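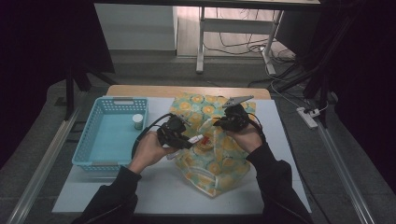
4. Cable and grip check (do this every time)

Both grippers plugged in, power off at the strip while you do it.

1. Left cable first. Loop it up and over the top of the gripper, leave slack. Tight loop = the jaw drags.
2. Right cable trails off to the right side of the table. Not under your wrist.
3. Power on. Wait for 14 on the readout. If you get 51, unplug, reseat, start over.
4. Open and close each one slowly, five times. Listen for clicking.
5. Soft stuff next. A crumpled plastic bag is good, it shows up a weak jaw right away. Pinch, lift, let go over the basket.
6. Write the result on the sheet, with your intials.

NOTE: Screws on the right one work loose. Snug, don't crank. Tuncay stripped two allready.

CAUTION: Keep fingers out of the jaws when power is on. They close on start-up with firmware 202.

CAUTION: Walk around the floor cables, not over.

Stuck on step 3? Ask Hamdia or see section 7.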